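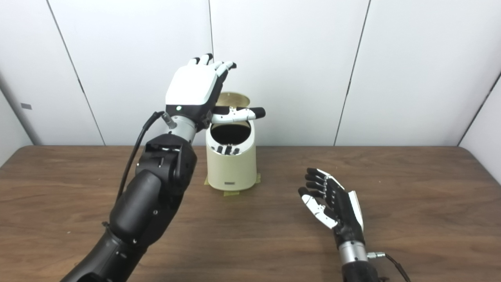

Figure 3. Small cream bin with its lid raised, standing near the far edge of the wooden tabletop, in the Vanudley bay.

4.2 Tabletop bins and the lid problem

The third group of objects in the study is small waste bins, the kind people keep on a desk or next to the kettle. We took these after the mugs and the cutlery trays (Section 4.1) and before the larger pedal bins (Section 4.3). Small bins get very little attention in the tidying literature. Most of what has been written is on kerbside sorting or on full size kitchen bins, and the tabletop kind is either left out or lumped in with "containers, other". In the Carrillo household survey, which we used to choose our object list, they turned up in 80 of the 191 homes visited. More often than a dish rack. So they went in.

Where they stood in those homes varied a good deal. Kitchen worktop mostly, then desks, then bathroom shelves. A few on bedside tables. The householders used them for tea bags, cotton wool, pencil shavings, receipts, sweet wrappers. Several had two, one for food bits and one for dry stuff, and could say which was which without looking. Contents were noted on the visit sheets but not weighed.

Placement. For the bench work the bin goes near the far edge of the table, left of centre (Figure 3). This copies the most common position in the survey, where the bin is pushed back to keep the front of the surface clear for working. It has a cost. The further back the bin, the longer the reach, and the more likely that rubbish is dropped short and left lying in front of it. We tried a middle position in the pilot and gave it up, the bin was in the way of everything else and kept being moved before any tidying was done. Moving the bin first is a perfectly sensible thing to do at home but it made the sessions impossible to compare.

The bay itself is plain. Wooden tabletop, white panelled wall behind, white panels at both sides. Earlier sessions at the Workura site used an open table with shelving behind it, and items put down "out of the way" ended up on the shelves, which we had not planned for and could not score. The side panels stopped that. They also make the space feel narrower than it is and we come back to this under limitations.

Lids. Lidded bins were scored separately from open ones and this turned out to matter more than colour, size or shape. A lid adds a step at the start and a step at the end. The first one is rarely forgotten, for obvious reasons. The second is forgotten a lot. In the survey visits the lid was found up in 29 homes, and when asked, people gave much the same answers: hands full, going to use it again in a minute, lid doesn't stay down anyway. We therefore treat a raised lid as an ordinary resting state of the object and not as a mistake. A session can start with the lid up or down. Which one it was is written on the sheet before anything else is put on the table.

There is a second point about lids which we missed at first. With the lid up, the opening is partly hidden from some angles by whatever is reaching for it, and the lid itself gives a taller target than the bin really is. Light rubbish (tissue, foil, the paper tabs off tea bags) tends to get dropped against the inside of the lid and slide down, or not slide down. Heavier bits go straight in. We had assumed an open lid would always make things easier. It does for the heavy items. For tissue the results were mixed and we would not want to claim much either way.

Scoring. Each session gets three marks: rubbish in the bin, lid state at the end, bin position at the end. The last one was added late. A small bin is light and it travels, a nudge with each drop and by the end of a session it can be a hand's width from where it began. Scorers using the Fodex sheet were told to ignore this, since Fodex has no field for it. We added a box by hand. Sessions scored before the change have no position mark and are left out of Table 5, but they are kept in Table 4.

"In the bin" means wholly below the rim. Something hanging over the edge is a half mark. There was some argument over tea bags with the string outside and the bag inside, and in the end we counted these as in. Anybody re-using the sheets should check which rule they are on, becuase the early copies say the opposite.

Bin liners. Not used. Lined bins were common in the survey, usually with a carrier bag folded over the rim, but the bag brings its own troubles. It slips, it traps air, it catches the lid and stops it closing. A seperate set of sessions on liners was done in February and will be reported elsewhere.

Limitations. The bench has a clear surface and a known place for the bin. Real worktops have neither. The side panels take away the option of shoving things sideways, which from the visits is most of what people do when tidying in a hurry. And we have little to say on emptying, where the whole bin is picked up and tipped into a larger one. Pedal bins, where the lid looks after itself once the foot comes off, are taken up next.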